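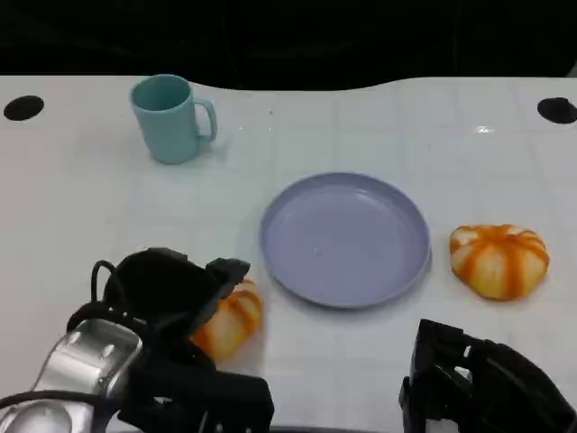

Patch Notes for Plesutska

The recovery item was called a tonic, and in build 344 it restored 100 hit points. Aurelia Berchtold had set that value herself in December, on the grounds that a party member at the start of the third chapter had a maximum of 100 and she wanted the item to fill the bar. The value was stored in one table. The description was stored in another.

The bug report came in on 1/25/25. A tester at Udance, the firm that handled quality checks for the studio, had written it in four lines.

Steps: start new save. Travel to Plesutska. Use tonic on Pearce outside battle.
Expected: Pearce recovers hit points.
Result: Pearce declines.
Frequency: 12 of 12.

Aurelia read the last word of the third line again and changed the severity from minor to unassigned. Characters in Skisevero could not decline an item. The menu called a function, the function checked that the target was alive and below maximum health, and the number went up. There was no branch for refusal.

She loaded a clean save and walked the party to Plesutska, a river town with an inn, a smith and a ferry that did not run until chapter four. Pearce was the second party member, a shield carrier with low speed and 3,157 lines of dialogue, most of them short. She let a marsh crab hit him twice, left the battle, opened the menu and selected the tonic.

The menu closed. A text box opened.

"Keep it for the ferry," Pearce said.

The tonic was still in the inventory. His health had not changed.

She searched the dialogue files for the word ferry. It appeared in the harbour sign, in the innkeeper's greeting and in a quest title. She searched for the full sentence and got no results. She searched the compiled build and got one, at an address past the end of the dialogue block, in space the packer normally filled with zeros.

Aurelia copied the address into the ticket. Then she gave herself the ferry pass through the debug console, set the chapter flag to four and boarded with Pearce at nine hit points.

The crossing was a scripted scene with no battle in it. She knew this from the design document, which she had written. Midway over the river the music stopped and the encounter transition played. The enemy slot was empty. The turn order listed the party, then a blank row, then the party again.

On the blank row's turn, everyone except Pearce was knocked out. He was left with one hit point. The command menu opened with Attack, Guard and Escape greyed out, and Item available.

She used the tonic on Pearce. It restored 100.

The battle ended. No experience was awarded. The ferry reached the far bank, where the map had a dock and a path and, past the path, the untextured grey of a region that had not been built. The party stood up one at a time, in the order they had joined.

"You brought it," Pearce said.

Aurelia saved the game in a new slot and checked the file size, which was normal. She went back to the ticket and typed three possible causes — memory corruption, a stale script reference, a leftover from a branch she had deleted — and removed all of them. Under Resolution she selected Works As Designed. The form required a comment of at least one word.

She typed "ferry", raised the starting number of tonics from zero to one, and queued build 345.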